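3.2. Le rangement des objets dans la chambre

Les entretiens menés à domicile entre le printemps et le mois d'octobre ont porté sur la manière dont les ménages gardent, déplacent ou donnent les objets de leurs enfants. La chambre y occupe une place particulière. Contrairement au salon, où les règles sont souvent énoncées à voix haute, elle est rangée selon des habitudes que les parents ont du mal à décrire. Le lit sert de plan de travail : on y pose ce que l'on trie avant de décider de sa destination (figure 4a). Toma et Iordache avaient déjà relevé cet usage dans leur étude des logements de petite surface, sans le relier au départ des objets.

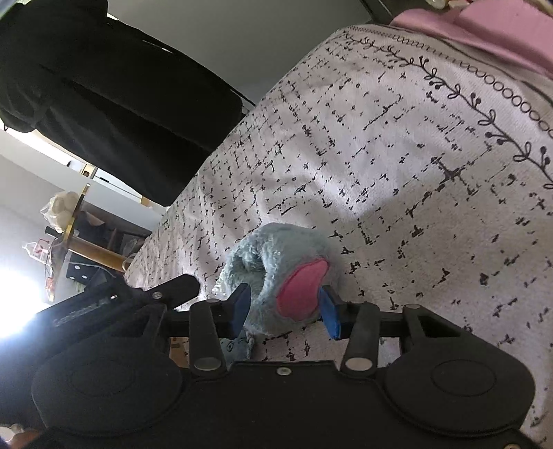 Pourquoi les peluches sont-elles triées en dernier ?

Les parents interrogés les associent à une période précise de la vie de l'enfant et repoussent la décision, alors que les vêtements trop petits et les livres partent à date fixe, souvent à la rentrée. Dans le corpus, la peluche est aussi l'objet pour lequel l'avis de l'enfant est le plus souvent demandé. Une mère résume ainsi sa pratique : « Les habits, je ne demande pas. Les doudous, je demande, et la réponse est non. »

Nous distinguons deux régimes de conservation. Le premier, dit d'attente, concerne les objets mis de côté sans destinataire connu. Le second, dit de transmission, suppose un destinataire nommé - un cousin, une voisine, parfois un enfant à naître. Le passage de l'un à l'autre est rare et se produit surtout lors d'un déménagement. Sur les 135 ménages de l'enquête, 10 seulement ont décrit un tel passage de façon détaillée.

Le contenant joue ici un rôle que la littérature a peu étudié. Le carton ouvert (figure 4b) laisse la décision en suspens : on peut encore y ajouter un objet ou en reprendre un. Une fois fermé et étiqueté, il est traité comme un tout et change de pièce.

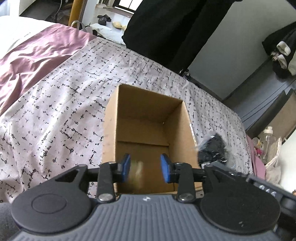
Macedo propose de parler de « seuil de fermeture » pour désigner ce moment. Le terme nous paraît utile, à condition de ne pas en faire une étape obligatoire. Plusieurs ménages gardent des cartons ouverts pendant des années, au fond d'une armoire ou sous un lit, et n'y voient aucun désordre. D'autres ferment très tôt, puis rouvrent. Le codage des plus de 500 extraits retenus tient compte de ces allers-retours - chaque réouverture y est notée comme un épisode distinct, avec le motif donné par la personne. Les motifs les plus fréquents sont examinés dans la section suivante.

Figure 4. Objets et contenants sur le lit : (a) peluche bleu clair ; (b) carton brun ouvert.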